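February 2024, animal ethics reading group, my running notes

Okay, picking up where we left off in December, mostly so Leokadia can stop asking me what we decided about the glue trap chapter. We decided nothing! But we did argue about it for most of the session, and I want to get the arguments down while I still remember who said what.

Babar came in with his survey printouts (579 sent, 543 back, I'm still amazed by that). The question was whether people would pay more for pest control that doesn't kill. Loads of them said yes. Then he asked whether they had ever checked what their landlord uses, and it went very quiet on that page. He wants to call the gap hypocrisy. I think that's too quick, most of us just never see the traps, and not seeing is half of how the whole business keeps going. He says I'm being soft. Maybe.

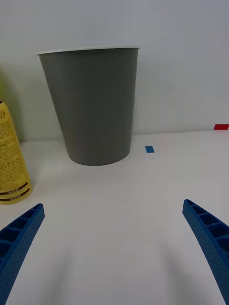
Mice feel pain, fine, all of us grant that now, even Decha. Where we split is on whether a mouse in the wall of a grain store counts the same as a mouse in a cage at a lab like Panyasiri, where somebody put it there on purpose. I tried to do it with props: say the gray cup is the mouse that wandered in and the yellow thing with all the small print on it is the one we bred. Same nerves, same fear. Does our having made the second one add a duty, or does the first one just get less than it's owed? Jaruwan said both, and then couldn't say how both. I liked that answer more than I let on.

To chase up: the Plirari repellent trial, which Decha keeps quoting and none of us has read. He says 3 sites, Jaruwan remembers 2. Also need the Oduvent leaflet, the one with "humane" on it (humane compared to what??).

Recep's objection, which I haven't got an answer to: if we ban glue traps and people go back to slow poison, did we help any mouse at all, or only ourselves? I said a bad replacement isn't an argument for the first bad thing. He said tell that to the mouse. Going to reread the chapter before I write my reply, and Leokadia has the only clean copy, so Leokadia, please bring it.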